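Salent Screen Fund: Progress report on "Hirkance," season two

9 Jul 2019

Share 172 | 2 comments

Thank you again for your patience with us this spring, and for the second installment, which landed just when we needed it. We've been looking forward to writing this one, because there is a lot of good news in it (and one delay, which we'll get to).

Scripts first. The whole season is now written, and the two episodes you were worried about have been taken apart and put back together. You told us the river spirit had too little to do after the pilot, and you were right! She now runs through the season as a proper rival to the Okabe family, and the cast read-through in the old Jekard mill was a joy, with people laughing in places we had stopped noticing were funny.

The fan mailing list stands at 2235 names, and 901 of those people filled in our long survey about the first season. What they want, by a wide margin, is more of the sisters bickering and less of the prophecy. We have trimmed the prophecy.

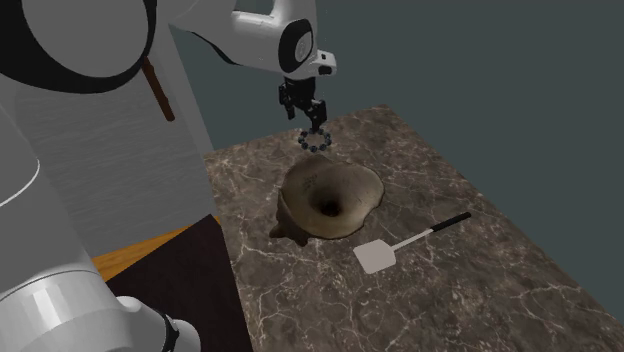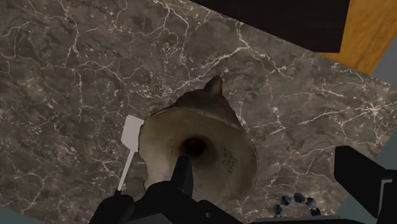 Will the delay to the night shoot change the delivery date?
The delivery date stays where it was in our agreement. We lost the forest location to a road closure and had to move those nights to the end of July, but the editors are already cutting the daytime material, so the later footage will slot into episodes that are mostly assembled.

Money is close to plan. Costumes came in under, transportation went over, and the two very nearly cancel out. We would like to move what's left of the costume line into sound, where the monsters could use a bit more growl, and we'd be grateful for your okay on that before the night shoot begins.

The next report will come with a rough cut of the opener, and we do hope you'll watch it with the lights off.

We use cookies to improve your visit. Accept | Settings
Get Salent news in your inbox. Sign up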